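Last updated 09/12/2018

I get asked the same things at the counter most weeks, so I've put the answers in one place. If yours isn't covered, ring or pop in. I'm slow with email and I won't pretend otherwise.

# Porkport Toy Hire: your questions

### How does it work?

You join, you borrow toys, you bring them back and borrow some more. It's a library, really, except noisier and with more batteries. Each family can have 4 toys out at a time, and a big thing like a slide counts as one toy, same as a jigsaw. (Yes, people have noticed this. Yes, the slides go fast.)

### How long can I keep things?

Two weeks, and you can renew once if there isn't a name down for it. You can renew through Skoltus, our booking page, or just ring me. Skoltus sends you a reminder the day before, which usually lands in your junk folder, so do have a look in there before you tell me it never came!

### What have you got?

We've got 600 toys on the list at the moment. Plenty of wooden train track, ride-ons, dressing up, puzzles, pretend shops and kitchens, building bricks, musical instruments (sorry), garden things in summer and board games for older ones. The full list is on Skoltus, and you can search it by age, though I'd take the ages with a pinch of salt. My own nephew was mad for the baby shape sorter until he was nearly six.
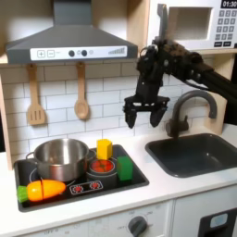
One mum wrote to say she'd love the pretend play things to have their own section on the list, as her twins want to play at cafés all day long and she'd had to scroll past every jigsaw in Porkport to find the tea sets. Fair point, and I've now done it. Look under "Pretend" in the left-hand menu. Tea sets, tills, doctor's bags, the post office and the vet's are all in there together.

### Can I reserve something for a birthday?

You can, and please do it early. June is terrible for this. Half the town seems to have a birthday in June and they all want the bouncy horses. I take bookings up to three months ahead, and party bookings don't count towards your four.

### Do I have to clean things before I bring them back?

A wipe with a damp cloth is plenty. Please don't put anything wooden in the dishwasher or leave it soaking in the bath, however tempting it looks. Dressing up clothes can come back unwashed, I do those here in my own machine with a powder that doesn't make anybody itch. Sandpit toys: shake them out at your end. My hoover has suffered enough.

### What if we break it?

Then it's broken, and we'll sort it out. Toys get played with, that's what they're for, and I don't charge for normal wear. If something gets lost altogether, or the dog has it, I'll ask for a bit towards a new one. What I do mind is not being told. A marble run with a piece missing is a sad thing for the next family to open on a wet afternoon, so if you know it's gone, put a note in the bag.

### Some pieces are missing from ours. Is that our fault?

Check the card in the bag first. It has everything that ought to be in there, and anything already missing is crossed off in green. If it's not crossed off and you've only just got it home, ring me that same day and I'll put it right.

For the Šindelář marble runs I can usually get spare pieces, although they come in the post and take ages. The older sets don't fit the newer ones, by the way, even though the box says they do. I've got a drawer full of proof.

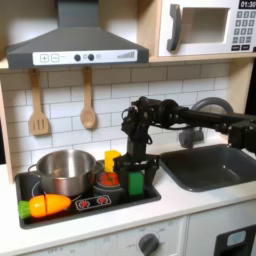 **Toy kitchen**
*With a pot, a toy carrot and blocks, Porkport Toy Hire*

### Do you take donations?

Sometimes! I'm always glad of train track, good puzzles with all their bits, and anything for under-ones in decent nick. I can't take soft toys, car seats, or electrical things without a plug I can test. Please ask before you bring a carload, because I've got one back room and it's mostly shelves. I'd also rather you didn't leave bags on the step overnight, as the seagulls get into them.

### Have you got any old toys? Really old, I mean.

A few. There's a pull-along duck from 1972 that sits on top of the till and isn't for hire, so please stop your little ones asking me, it breaks my heart saying no. The paint wouldn't pass today's rules. He's very happy up there.

### Do you deliver?

Inside Porkport, yes, if it's something too big for a car. I go over to Fledine every other week with the van as well and park by the bus shelter, so you can swap your toys there without coming into town. Times are on Skoltus, and if the bridge is shut I'll put a message up and come the week after. Nobody gets charged a late fee over the bridge.

### Can childminders and playgroups join?

Yes, there's a separate membership with a higher limit, and you can keep things for a month. Bring your registration letter the first time. If you're after a theme (I've done bags for the seaside, space, farms and a very popular one on bin lorries) give me a bit of notice and I'll make one up for you.

### Is there parking?

Two spaces round the back, next to the blue gate. One of them is mine, but if the van's out, help yourself. Pushchairs can come in by the side door where there's no step, just knock loudly as the bell's gone again.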